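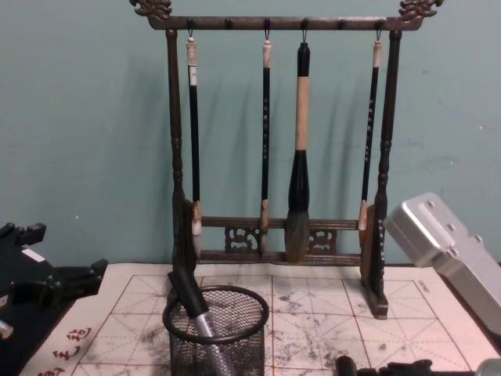
Page last updated in April, 9:40 pm

OK so a few of you asked how the calligraphy corner is coming along. It has a brush rack now! A proper one, dark wood, with dragons on it. I am a person who owns dragon furniture. (1)

I'd been keeping my brushes in a jam jar, tips up, like paintbrushes in a kindergarten. They survived, but one of them dried with a bend in it and has written everything at a slant ever since.

Found the rack at Jandon, the secondhand place behind the Figueroa bus stop. It was on the bottom shelf under a stack of trays and I only saw one dragon head poking out. Carried it home on my lap the whole way and got a lot of looks.

The posts are all rings and grooves, so dust LOVES them. I went at it for an evening with an old toothbrush and a barely damp rag, and there was still gray stuff coming out of the carving when I gave up and made dinner.

Now the big brush. Yes, it's huge. No, I can't really use it yet. I bought it because it looked great in the Sudow catalog and I had a coupon, and my first attempt with it was one single stroke that filled the whole sheet and went onto my sleeve.

The skinny ones with the black handles are what I use every day. One still has its little white paper label on and I keep meaning to peel it off, but then I'd have to remember which one it is.

Somebody asked about the mat. I practice on that before I touch the good paper, and it's saved me a fortune. I put down 564 characters last month (there's a tally in the back of my notebook, I'm that person now) and I'd say 3 of them were nice.

Most of the 564 were the same character, by the way. "Forever." It's the one everybody starts with, and my last dot always lands too far over and looks like it's trying to leave.

Washing up: cool water, no soap, and I squeeze the bristles down to a point with my fingers before the brush goes back on its hook. The big one takes forever to rinse. I start it first and do the dishes in between.

There are still a couple of free pegs up top and I've been told very firmly at home that they don't need filling. We'll see! Foro has a goat hair one I've looked at maybe too often.

The wall is staying that pale green, for whoever voted white. I like how the dark wood looks against it and I'm not moving the table again.

Next up is ink. I've got 7 sticks to try and will post the smudgy results as I go.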